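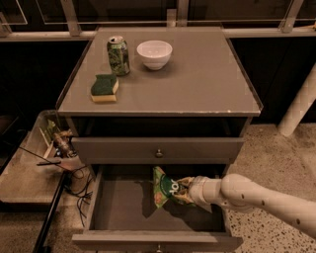
Where do you keep the snacks when there's no pantry? In the bottom drawer of the bedside table, if you live in our flat.

I should explain that the bedside table hasn't stood beside a bed for years. It's grey, two drawers and a cubby, with a worn patch on the top near the front where I used to put my glasses down every night (I blame the glasses, my sister blames me). When I moved into her place in January, my room was too small for it and a bed both, so it went out into the main room and got promoted. Top drawer for tea bags, takeaway menus and the spare key. Bottom drawer for anything that crunched.

The rule was simple. You bought it, you put it in the drawer, and after that it belonged to whoever was hungry. My sister made the rule. My sister was also the one who broke it.

I found out on a cleaning day. I'm the sort who can't do a cupboard without doing the whole wall, so I had the sponge out, the good one with the green scratchy side, and I'd pulled the bottom drawer open as far as it would go. It should have been full. We'd done a big shop at Banow only that week - rice crackers, barbecue peas, those little seaweed things I pretend not to like. I looked in and saw grey drawer. Not a crumb. I even put my hand in and felt along the back, like you do when you've lost a sock.

"Have we been robbed?" I called out.

"Of what?" she called back, far too quickly.

Now, my sister is a terrible liar, always has been. When we were kids she told Mum the dog had eaten 60 apricots, and we watched that poor dog for 2 days before she cracked. So I didn't say anything. I wiped the top. I rinsed my little white bowl, the one I use for olives, and put it back. I wiped the knobs, which had never been so shiny. And I waited.

She came out eventually with a drink and sat on the floor, right there on the terrazzo, which is freezing at any time of year and is not where a person with a clear conscience sits.

"You know the woman downstairs," she said.

I knew her to nod to. She had the flat under ours, a row of basil on the sill and a laugh that came up through the pipes.

"Well, it's Ramadan," my sister said, "and her boys have got their cousins over, and they all sit out on the steps before sunset waiting for it to be time. And I walked past with my arms full of shopping and I felt like an absolute clod. So after dinner I took a few things down."

"A few things."

"I took the drawer down."

I had this picture of her going down two flights in her slippers with a whole drawer in her arms, like somebody delivering a baby. She said that was pretty much how it went. She'd checked the packets with the mother first, there'd been a lot of reading of small print under the porch light, and the kids had gone through the lot in the time it took the kettle to boil. Then she'd carried the drawer back up, wiped it out and slid it home, hoping I wouldn't look in it until she'd been to the shops again.

"Why didn't you just tell me?" I said.

"The seaweed things," she said. "They were your favourite."

So they'd noticed, then. All those weeks of me saying ugh, who buys these.

I wasn't cross. I tried it on for a minute, the way you try on a hat, and it didn't fit. What I felt, mostly, was left out. There'd been a party on our own stairs and I'd been in the bath with a Plona catalogue, choosing curtains I couldn't afford.

Then there was a knock, and it was one of the boys from downstairs, the smallest, holding a dinner plate with foil over it in both hands. He said his mum said thank you for the chips and this was for us. He said it all in one breath and ran. We could hear him thumping the whole way down, and then that laugh in the pipes.

Under the foil were dates and some little fried pastries with cheese in them. We ate them off the top of the bedside table, standing up, and didn't leave any for later.

"We can't give back an empty plate," my sister said. "You're not allowed. It's a thing."

"Is it?"

"It was a thing with Nan."

So I put my shoes on. The shop on the corner was still open and I came home with two bags, and she held the drawer open with her foot while I sorted. Peas for us. Crackers for them. Seaweed for them as well, the big packet.

She fished one small packet back out and dropped it in our drawer.

"For whoever's hungry," she said, and went to find the foil.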